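Colorfastness at home: what I test and how

November 5, 2019

Most of the mail I get about the towel post from February asks the same thing: does vinegar set dye? For cotton colored with reactive or direct dyes, it does not. Acid matters when dyeing wool, silk and nylon, where it is part of the chemistry of the bath. Adding a cup of it to a load of finished cotton towels mainly lowers the pH of the rinse, and the dye that was going to leave will still leave.

Reactive dyes form a chemical bond with the cotton under alkaline conditions. Some of the dye reacts with the water in the bath instead of the fiber, and this spent portion has no bond to anything. The mill is supposed to wash it out. That takes several hot rinses, and hot rinses cost money, so cheap goods often arrive with a good share of it still in the yarn. Bleeding in the first few washes is usually this leftover dye. It drops off with each wash and then more or less stops.

Direct dyes behave differently. They hold to the fiber by weaker forces, and they keep bleeding at a low level for the life of the item unless a fixing agent was applied. If a red item still tints the water on its tenth wash, I assume a direct dye and wash it with dark colors only.

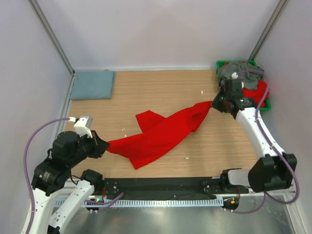

Red cloth, with a light blue towel folded in the back corner.

My test is a simplified version of what a lab does. I cut a strip of undyed cotton, baste it to the hem of the item, and put both in a glass jar with hot tap water and a small amount of plain detergent. The jar stands for 16 minutes and gets turned over once a minute. Then I take the pair out, press it flat without rinsing, separate the two pieces and dry them apart. The strip is compared with a clean piece of the same cotton under daylight, next to a north window.

The water itself is a poor indicator. A strong red can color a jar of water so that it looks alarming and leave almost nothing on the strip. The opposite also happens. Pale water and a clearly pink strip means the dye prefers fiber to water, and that is the case that ruins a load.

For weighing I use the Bidton 465, a small bench scale that is adequate for this. I dissolve detergent at one gram per 1000 grams of water, mixed by weight in a large jug, and draw from that for every jar. Measuring by spoon gave me results that wandered from one batch to the next. Water hardness also matters. The tap water in Cludville is hard enough to leave scale in a kettle within a week, and my strips stain slightly less with it than with the softened water I used before I moved. I have not worked out why and would not read much into it.

Notes on results so far:

Goltska hand towels, navy. Slight staining on the first strip, none on the fourth. Consistent with leftover reactive dye.

Ogura dishcloths, dark red. Staining on every strip up to the seventh, where I stopped. These get washed alone.

Unlabeled blue bath towel, bought used. No visible staining. It had presumably been washed many times already.

Rubbing is a separate property and needs a separate test. Wrap a white cotton scrap over a fingertip, rub ten strokes dry, then ten strokes with a damp scrap on a fresh area. Dark items that pass the jar test can still fail here, since pigment sitting on the surface comes off by friction and has little to do with solubility. Indigo is the usual case.

On the practical side, cold water reduces bleeding from both dye types but does not remove the leftover dye. If you want a new reactive-dyed item to settle down, wash it hot, alone, two or three times, provided the care label allows it. Do not leave it sitting wet in the drum afterward. Long contact while damp transfers more color than the wash itself, and it transfers unevenly, which is harder to correct.

Next I want to repeat the dishcloth series with a commercial fixing agent. I have ordered a bottle and will post the strips when there are enough of them to compare.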